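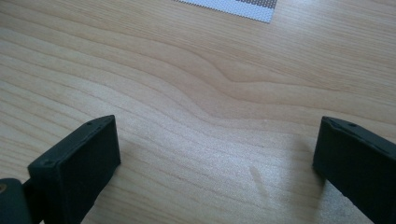

*The hand-held gripper over the worktop, with a dotted sheet on the surface beyond the fingers.*

The Zembridge laboratory has published the first results of its study of hand-held demonstration. Its lead researcher spoke to us on 15 March 2020.

The method asks a person to carry out a task while holding the gripper. "We record the hand's path directly," the researcher said. "The arm is brought in only when the learned policy is tested."

The team gathered 2,399 demonstrations from 20 participants. Policies trained on 300 of them were compared with policies trained on the full set across three tasks. The larger set gave steadier grasps in two; in the third, the researcher said, "we could not separate them".

Asked about wear on the fingers, the researcher replied that this had not been measured. Trials at the Carretero site will begin in April.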